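The Case Against the Sorted Pantry

4 min read

Razia Minhas, whose pantry course I paid for in December, believes every packet in your house deserves a home. I believe most packets are fine in the bag they came in. I did the course anyway, all 86 pages of the workbook, and I have been arguing with it in my head ever since.

Her first lesson is to take everything out and lay it on the table by kind. Fine. Anyone who has bought instant ramen by the armful knows what that looks like.

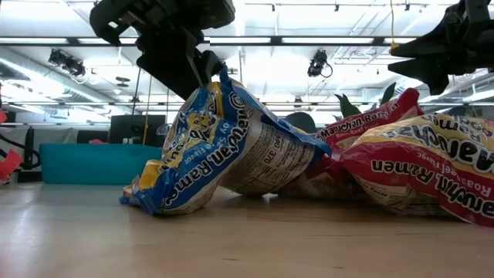 Ramen before sorting: Roast Beef in the red wrapper, another flavor in the blue.

The second lesson is where she loses me. You are supposed to give each flavor its own bin, and the bins are supposed to match. But a ramen packet already tells you what it is, in big letters, on the front. The color of the wrapper does the rest. I can find the beef from across the kitchen. What exactly is the bin adding?

Minhas says it adds calm. Maybe it does for her. 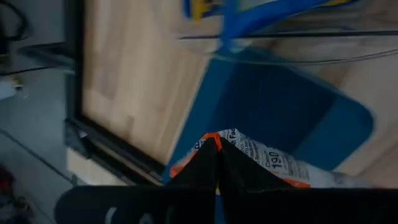 I will grant that a bin keeps the packets off the floor. They are puffed up with air and slippery, and a stack of them slides apart if you shut a cupboard too hard. That is an argument for one bin – any bin, an old cake tin would do. It doesn't get you to a full set with lids.

And the lids! A lid on a bin of sealed packets protects something that is already protected. In my house the lids came off in the first week and have been lying around ever since.
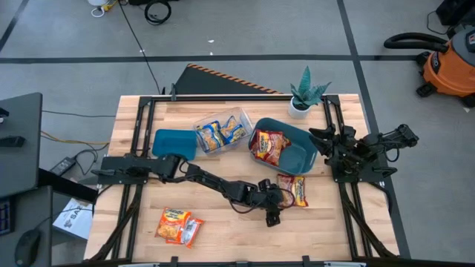
What clear plastic really buys you

The usual defense is that clear bins let you see what you have. Ayman Hamdan makes this point on his Pramness blog, and he is more careful than most. He admits that it only works if the packets face outward. Put two soy sauce ones in at an angle and you can read the label well enough.
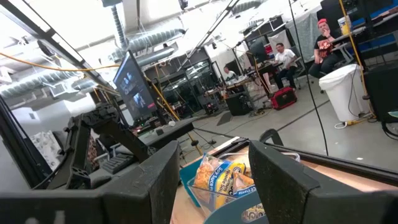 Put in ten and you are looking at crimped edges and nutrition panels. You will dig, the same as you dug in the grocery bag.

Hamdan also thinks sorting by flavor makes people eat what they own before buying more. I'd like to believe it. I sorted mine, and I still came home with more beef, because it was on sale.

My own rule now is one open bin for noodles, flavors mixed, and when it's full I stop buying. Minhas would call that giving up halfway. The workbook is in the recycling.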